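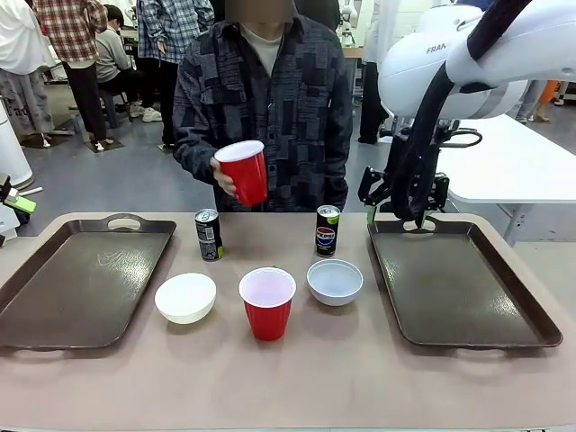
Serving point, main hall: red cup and brown trays at the table.

3 shares | 0 comments

Woreo Community Hall, Corrigan Road
Kitchen and serving area check
Date: 4 March 2020
Checked by: Mandla Ndlovu
Received by: Bethel Demissie

1. Fire blanket, wall mounted. Pass. Pull tabs clear.
2. Extinguisher, tag 354. Pass. Gauge in green. Bracket screw missing, lower left. Replace.
3. Extinguisher, tag 321. Fail. Pin seal broken. Taken out of use and reported to Dreltley for exchange.
4. Fridge temperature log. Part. Entries stop on the last Friday of February. Restart the sheet and sign daily.
5. Hot water at hand basin. Pass. Scald notice faded, reprint.
6. Serving trays. Pass. Check rims and handle cutouts for cracks at each wash. Scuffing alone is not a defect.
7. Folding tables. Part. Two have loose leg catches. Labelled and stacked in the store; do not put out.
8. Water boiler (Bimlow). Pass. Lead undamaged, plug not discoloured. Descale due.
9. Rear exit. Fail at first visit, chairs stored across door. Cleared during check. Item stays open until next inspection.
10. First aid box. Part. Burn dressings out of date, plasters low.

Recheck of items 3 and 9 within 21 days. Other actions to be entered in the hall book with initials when done.

2 people found this useful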